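Household chore automation

Household chore automation is the use of machines to carry out domestic work such as tidying, washing up, folding laundry and preparing drinks. The term is also applied to light shop-floor duties that call for the same skills, among them restocking cups and straws, wiping counters and clearing tables. 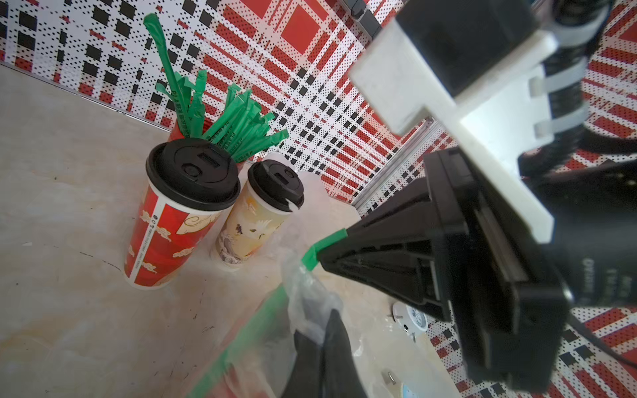 Machines that do a single household job have existed for well over a century. Washing machines, dishwashers and robot vacuum cleaners are all examples, and each works by narrowing the job until a machine can manage it. A dishwasher cleans plates but does not load itself. A general chore machine would have to do the loading as well, in a kitchen it has not seen before, with crockery that was not made to suit it.

Background

Factory robots became common in the second half of the twentieth century, mostly in welding, painting and the moving of heavy parts. They repeat set movements, and the parts usually arrive in the same place each time. Homes and small shops offer no such order. Objects are left where people put them down, and many are soft, thin or see-through.

Work on domestic arms has tended to follow two lines. In the first, engineers write out each step by hand. In the second, a person guides the arm through a job many times and a computer program learns from the recordings. The second approach has gained ground as cameras and computing have become cheaper, though it needs a large number of recordings for even a short task.

Difficult materials

Paper cups are light and tip over easily. A grip firm enough to lift a full cup may crush an empty one, and a lid can come away if the cup is held too near the rim. Straws in paper wrappers tend to cling together, so taking one from a bundle is harder than it looks. Clear plastic bags are among the worst items for a machine to handle. They change shape when touched, and cameras often see what lies behind the bag instead of the bag itself.

Small metal parts such as screws and pins cause a different problem. They can be picked up by a narrow fingertip but are easily missed by the camera, or pushed away as the fingers close.

The Kelby trial

A trial of counter work was run at Kelby by the firm Plerkilari, under the engineer Rhydian Gronow. Its results were published on Apr 26, 2021. The arm was given 2,135 attempts at a set of 122 short tasks, most of them involving cups, lids, bags and small household goods. Upright cups were moved with few failures. Bagged items and single straws did badly, and the arm was slower than a person at every task in the set.

Gronow wrote that the main cost was supervision. A worker had to stay near the counter to put things back after a failed attempt - in his view this took away most of the benefit for a small café. A second study at Cáceres, using software named Stuturis, reached a similar view with 3,969 recorded attempts. It found that changing the table or the lighting lowered the success rate even when the objects stayed the same.

Present state

Machines can do parts of many chores under fair conditions, and can repeat them for long periods. They cannot yet be left alone in an ordinary kitchen to finish a whole job. Recovery from mistakes remains weak. A person who drops a lid picks it up and carries on, while many systems go on with the next step as though the lid were still in the gripper.

Cost is a further limit. Arms suited to counter work need cameras, a firm mounting and regular adjustment, and fingertips wear with use. Safety rules also restrict how fast an arm may move when people are within reach, with the result that tasks take longer in a busy shop than in a test room.

See also

Domestic robot
Robotic gripper
Robot vacuum cleaner
Learning from demonstration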